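Kit de bonnes pratiques Gareo 63 — poste de préhension partagé

Chez Gareo, nous aimons les postes où l'on travaille l'esprit tranquille, et ce kit est né de cette envie toute simple ! Il réunit un livret de 77 règles illustrées (vitesse d'approche, effort de serrage, reprise après arrêt), 6 affiches à poser près du bras et un carnet de vérification à remplir à chaque prise de poste. L'atelier Lomalbridge s'en sert depuis avril et nous a soufflé plusieurs ajouts — dont tout le chapitre sur les câbles et autres objets souples, que l'on saisit doucement, doigts parallèles, sans jamais tirer avant d'avoir dégagé les boucles.

Le livret se lit bien à côté de votre propre analyse des risques, qu'il ne remplace pas. Référence 221, livret en français, reliure à plat.

Gareo — Nous contacter | © Gareo, tous droits réservés | Haut de page

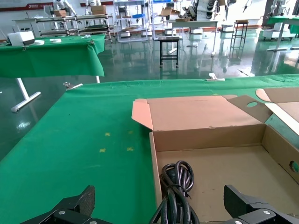

Câble noir enroulé dans un carton ouvert, entre les doigts de la pince.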